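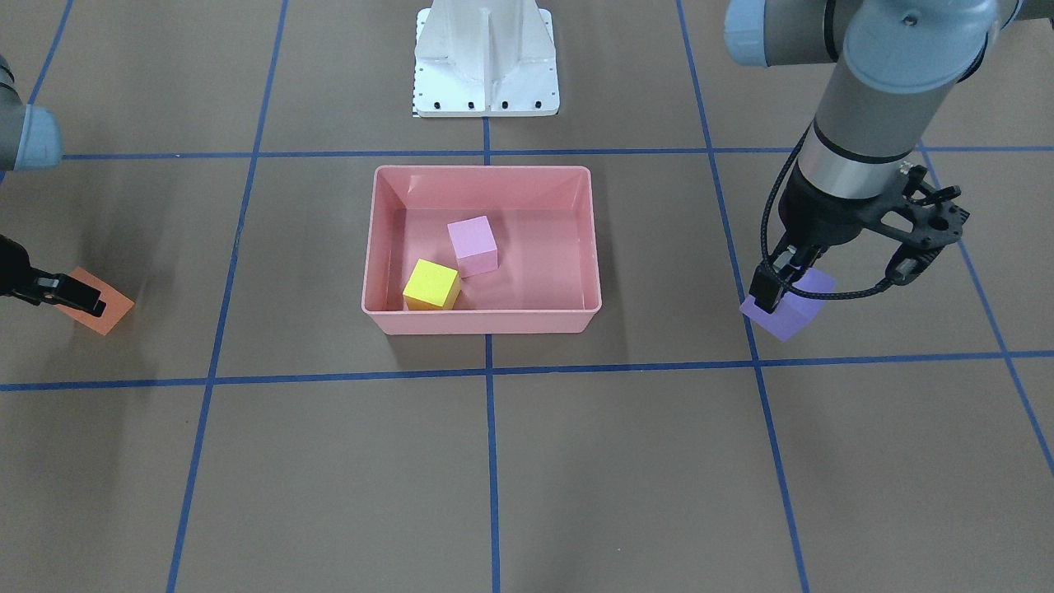

Home cooks wanted for our family recipe panel

Do you have a picky eater at the table, a drawer full of half-used spice jars, and opinions about what makes a good weeknight supper? Then we would love to cook with you! Geagea is putting together its next panel of 30 households to try out new recipes before they go into our summer booklet in June.

Every other week we'll send you two recipes by email, mostly quick suppers, lunchbox fillers and the odd dessert. You shop for them, make them in your own kitchen with your own pots and pans, and then tell us how it went. Burned edges, leftover sauce, a five-year-old who ate only the noodles – we want to hear all of it, and please don't be polite on our account.

You don't need any training. We ask that you cook at home at least three nights a week, have one or more children between 4 and 12, and can get to our Drornorcombe kitchen for a get-together at the start (lunch is on us, naturally). Please tell us about any food allergies when you apply.

We pay back your groceries up to $62 a month, and every household that finishes gets a printed copy of the booklet.

To apply, write a few lines about your family and the dish you make most often, and send them to Mireille Atallah at Geagea, Box 761, Drornorcombe. Muthu Kurup, who runs the test kitchen, reads every letter and will call you back.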